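Tray clearing, March, 3:40 pm
Pads first, then the chore.
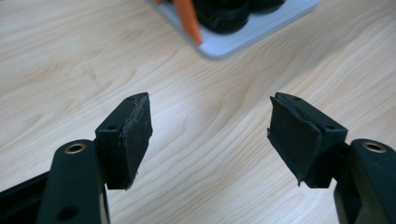 Pads

Foam on the right finger is peeling off the block and its lower corner hangs in rags. Left one is frayed but holding on. Both are collecting lint, so we have at least automated dusting. Hélder Gouveia says the Istonance foam is rated for 3000 closes. I asked closes on what and he went to get coffee.

Replace the right pad before the next block. Do the left too, or we'll be comparing new foam with old and arguing over it for a week.

Chore

Gray tray on the wood table. Task: take everything off, put it in the bin, leave the tray where it was. My nephew can do this if threatened.

Demos by hand: 74 kept. Tossed the ones where I got bored and it showed. Policy runs on the Walano arm tonight, same table, same tray.

My guess is the orange piece goes fine (long, easy to pinch) and the black round ones get chased into the rim. Hélder guesses the reverse. Lunch is riding on it.

Can it clear a table yet? Videtti's brochure says yes. Our last block says it can clear one item, then think about its life for three minutes. A person does the lot in 5 seconds without looking.

To do

New pads, both sides. Ask Barreto if they sell the foam with better glue.
Write down tray position this time.
Wipe the table. By hand, obviously.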